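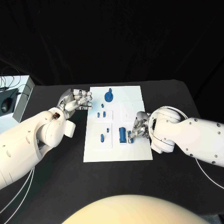 Mar 23, 2019

Bring back the written minutes

I have lived in Miltusdale for most of my adult life, and for a good part of that time I have gone to the residents' meetings. They used to be followed by a typed sheet, pinned up in the library and pushed through the doors of people who asked for one. Since October we get a recording instead. I think this was a mistake and I would like it put right.

The case for the recording sounds fair enough. It is complete. It can't be accused of leaving anything out. It costs less effort than typing, and anyone with a phone can listen to it. I accept all of that, and I still don't know anybody on Arthur Street who has played one to the end.

The last meeting ran for 2 hours. I missed it with a cold and wanted to know one thing, whether the footpath behind the old Kuvora works was going to be reopened. With a typed sheet I would have found the answer while the kettle boiled. With the recording I had to sit through the bins, the bus shelter, a long silence while someone looked for a plug, and then the bins again. The footpath came up near the end. Two people spoke at once and I could not make out what had been agreed, or if anything had.

A set of minutes is a piece of work. Somebody listens to a muddle of voices and decides what was settled, who is going to do it and by when. That takes judgement, and I suspect the judgement is what people have become nervous of. If you write down that the meeting agreed to get four quotes for the fence, someone may ring you up and say it agreed no such thing. A recording never gets that phone call. It also never tells you about the fence.

The old minutes were not perfect. Some were dull and some were late. There was a year when every item ended with the words "after discussion", which could have meant anything from a nod to a shouting match. But they were read out and corrected at the start of the next meeting, and that was useful in itself. You had a chance to say that you remembered it differently. I have seen a disagreement about parking put to bed in a minute that way, because the words were there on paper and both sides could point at them.

There is also the matter of who gets left out. My neighbour is hard of hearing and used to read every sheet. The recordings are no good to her at all. People who work shifts, people with small children and people who don't like computers are in much the same position.

I know about the Plulluvon service, which turns speech into text, and I have tried it. It gave me 46 pages for one meeting — every cough and "sorry, go on" included. I would still have had to work out for myself what was decided.

What I would ask for is modest. Two sides of paper after each meeting, listing what was agreed and who is doing it. Keep the recording as well for anyone who wants to check. Share the typing out, so it doesn't fall on the same person every time. I'm willing to take a turn, and I have said so in writing.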